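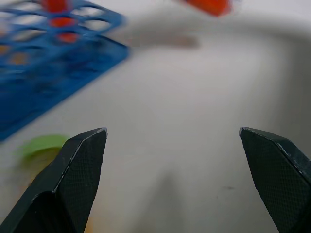

Racks went missing less often than they went astray, according to Amna Afridi, and a rack at the wrong end of the bench costs a preparation room as much time as one that has been lost.

Home Products News Support Contact

Talpur Releases Brerkon Bench Layout for Open-Grid Racks

PLESTOVITZ, January. Talpur, a supplier of storage and bench equipment for teaching and preparation laboratories, has released Brerkon, a bench layout for work with open-grid plastic racks. The release covers a rack, a set of bench position labels, a drying rail and a written procedure for clearing and resetting a bench at the end of a work period. All items can be ordered now through Talpur and its regional distributor, Brerov.

Brerkon is intended for white or light-colored worktops in rooms shared by several groups during a day. In such rooms racks tend to be moved toward whoever is using them and left there. The next group then begins by collecting racks, checking them for left-behind contents and deciding where each one belongs. The layout assigns a fixed place to each rack and a fixed state in which it is to be left.

Rack

The Brerkon rack is a flat grid of rounded openings in molded blue plastic with a closed lower border. The border is solid along its full length and serves as the reference edge: it faces the user and lines up with the bench label. Racks are supplied in blue only. Talpur selected the color for contrast against pale worktops and against the warm colors commonly used for caps, stoppers and small parts, orange and red in particular. A filled opening can be told from an empty one without lifting the rack, and the worktop remains visible through the openings that are not in use.

The openings are rounded at the rim to avoid catching on labels. Drain slots run along the underside so that the rack can be rinsed and stood on edge. The rack has no lid and is not intended for transport of liquids between rooms. Users who need a closed carrier should continue to use their existing one.

Position labels

Each bench set contains 4 position labels. Two are for racks in use and two are for racks waiting to be cleared. Labels are applied to the worktop with a low-tack backing and can be wiped with ordinary bench cleaner. They should be replaced when the corners begin to lift. Abrasive pads shorten the life of the print and are not recommended.

The space between the rack positions is left open as the working area. Blocks, loose caps and other small items are to be kept at the far side of the bench, behind the working area, where a sleeve is less likely to sweep them off. The procedure permits loose items in that zone during work and requires that they be returned to a drawer or a rack before the bench is signed off.

Filling order

The procedure asks users to fill racks from the upper row first, beginning at the corner farthest from the working hand, and to continue along the row before starting the next. Partly filled racks are acceptable. Skipped openings are acceptable where items are wide enough to touch each other, provided the same spacing is kept along the whole row. Items that belong to different batches are not to share a row.

During the trial the filling order was the section most often questioned by users. Several groups preferred to start at the near edge because it was easier to reach. Talpur kept the far-row rule in the released text. With the near rows empty, hands pass over empty openings on the way to the filled ones, and fewer items were knocked out of place when a rack was being loaded in a hurry. Left-handed users mirror the layout. The label set is printed so that it can be turned.

Trial

Brerkon was tried on 29 benches in Plestovitz before release. Benches were used for normal work throughout, and no additional staff were assigned. At the start of the trial, resetting a bench usually involved a search of neighboring benches for racks. By the end, most benches were reset from the positions marked on their own surface.

"The labels did more than the rack did," Afridi said. "People put things back on a printed outline even when they have not read the procedure. We would still ask them to read it."

Two changes were made as a result. The first drafts of the labels used a gray outline that was hard to see under overhead lighting, and the outline is now dark blue. The drying rail was also moved from the back of the bench to the side of the sink, where racks no longer dripped onto paperwork.

Clearing and resetting

The end-of-period procedure is printed on a single card. In summary:

Empty each rack and check every opening from above and from the side.
Return loose blocks, caps and stoppers to storage.
Rinse racks with cool water and stand them on the drying rail, closed border down.
Wipe the worktop, including the area under the racks.
Place dry racks on the labels with the closed border toward the user.

Racks still wet at the end of the period stay on the rail, and the position is left vacant. A wet rack placed on a label lifts the adhesive over time. The morning user moves dry racks from the rail to the bench.

Compatibility

The position labels fit the Brerkon rack and most flat racks of similar outline. Older Talpur racks with feet can be used with the labels, though the feet may cover the printed corner marks. The drying rail accepts Brerkon racks only. Sites that already hold a stock of mixed racks are advised to change over one bench at a time, keeping each bench to a single type.

Availability

Brerkon racks are sold singly and as part of the bench set. Labels and procedure cards are available as refills. Sites served by Brerov should order through their usual account. Replacement rail brackets are expected to follow once the current wall fixing has been approved for tiled surfaces. Printed cards are supplied in English, and a blank version is available for sites that prefer to write their own steps.

Technical questions and requests for sample labels should be addressed to Amna Afridi at Talpur, Plestovitz.

Shares 4 Comments 2

This site uses cookies to remember your region and account settings. Accept Manage settings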